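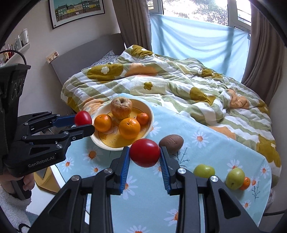
Tomatoes over the daisy tablecloth.

Cooks wanted for a tomato season cookbook (paid, from home)

Hi! I'm Jinfeng Hou, and I'm putting together a small cookbook called Nouri, all about what people cook at home when the tomatoes come in faster than they can eat them. I've got a drawer full of recipes, a publisher who is being very patient with me, and now I need people to cook the things and tell me where I went wrong.

You don't need to be a good cook. I already have good cooks. My friends all know to salt the pasta water and pull the garlic before it burns, so they fix my mistakes without noticing and then tell me everything came out great. I want the person who reads "cook until soft" and says, soft like what? If that's you, please keep reading.

What you'd be doing

I'll send you 3 recipes a week for as long as you're with us. You shop for them, cook them exactly as written (this is harder than it sounds, I know you'll want to add chili flakes) and fill in a short form afterward. The form asks how long it took you, what confused you, what you had to swap, and whether you'd make it again. Then we have a phone call every other week and go over the ones that gave you trouble. I take notes by hand, so bear with me if I go quiet.

Most of it is weeknight food. There's a cold soup, a tomato and egg dish I grew up on, a bread salad, plenty of sauces, and one jam I've rewritten so many times that I'd love to hand it to a stranger. The canning chapter is being tested separately by someone with the right training, so you won't be asked to do any of that.

What you need

A stove, an oven that works, a knife you like and a set of measuring cups. A kitchen scale is nice to have but please don't buy one for this. Small kitchens are very welcome! I tested half this book on two burners in the apartment over the old Cernier bakery, and some of the best ones came out of there.

You should be 18 or older and able to write a few plain sentences in English about what happened in your pan. If you have food allergies, tell me up front and I'll work your list around them. Tomatoes, obviously, I can't do much about.

Pay

You get $100 a week, plus your groceries paid back when you send me the receipts. Everyone who finishes gets two copies of the book and their name in the back (or not, if you're shy). We start in March with the pantry recipes, the ones that use canned, and move on to fresh once the good ones show up at the market.

How to apply

Write to me care of Jerus Press, Urirau Street office, or use the contact form on this site and put "Nouri tester" in the subject line. Tell me who you usually cook for, what you made for dinner last night, and one recipe that has let you down. A long letter is fine, a short one is fine too. Cereal is a perfectly good answer to the dinner question.

No résumé, please. I read everything myself, mostly after 8 in the evening, and I'll write back either way. If you know somebody who'd be great at this but would never put their own name forward, send them the page!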